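Drekari 200 Race Seat Rail Kit for Pre-War and Vintage Racers

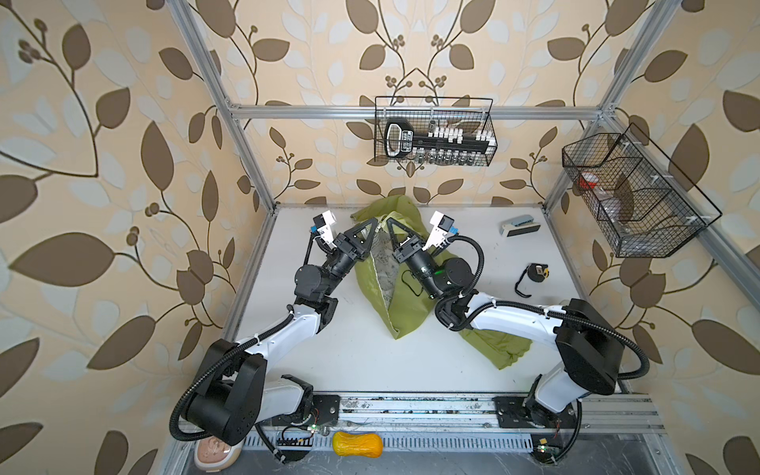

Marwa El Ouafi wrote in to ask whether the Drekari would fit a car with a wooden floor, and whether she'd have to drill anything she might regret later. Yes to the first one, and probably not to the second, as long as your floor still has its original cross-members. If it doesn't, have a read of the fitting bit further down before you order.

So, what is it? It's a pair of steel rails and a locking slider that let you move a bucket seat back and forth in an old racing car without taking the whole lot out with a spanner. I share my car with Remzi Aksoy, who is a good deal taller than me, and for years we swapped drivers by stuffing cushions behind my back. It worked, sort of, until I slid sideways through a long right-hander at Wurnach and ended up steering with my elbows (the cushion went over the side and I never got it back!). I drew up the first set of rails that winter.

The kit gives you 200 mm of travel with 13 locking positions. The lever sits on the left as standard. If your handbrake lives on that side, tell me when you order and I'll make it up the other way round for the same price.

What you get
2 rails, drilled and painted satin black
1 slider with lever and return spring
Bolts, spreader plates and locking nuts
A paper template for marking out the floor
Fitting notes, which I wrote myself, so ring me if they make no sense

Will it fit my car?
The rails were made to suit narrow two-seaters, and they bolt up to the Novalex bucket and the older Rivera one with no fiddling at all. Other seats usually need a flat bar across the bottom. Measure between your seat mounts, send me the number and I'll tell you straight if it's a bad idea. Single-seaters are trickier, mostly down to the propshaft tunnel, and I've turned a few people away.

Fitting
Give yourself an afternoon. Put the seat in loose first, sit in it with your race boots and helmet on, and work the pedals properly, right down to the floor. Then mark out. I've seen people set everything up in trainers and find they can't get off the clutch once they're dressed for it. The spreader plates go underneath, between the nuts and the floor, and please don't leave them in the box. Check the bolts again after your first run out.

Before you race with it, show it to your scrutineer. Rules on seat mountings differ from club to club and I can't promise what yours will say. Selim Polat had no bother with his last February, but he'd kept his old mounts in a bag in case.

Looking after it
A wipe and a dab of grease on the slider before each meeting is plenty. If the lever gets stiff it's nearly always grit, so clean it out before you start bending things. Springs are a spare part and I keep them on the shelf.

Ordering
I make these in batches of 50, and when a batch has gone there's a wait while the next lot is cut and painted. You can put your name down by email and pay when yours is ready. Left-hand or right-hand lever, seat make, and the width between mounts, that's all I need from you. Phone calls after 6 in the evening, please, as I can't hear a thing over the saw before then.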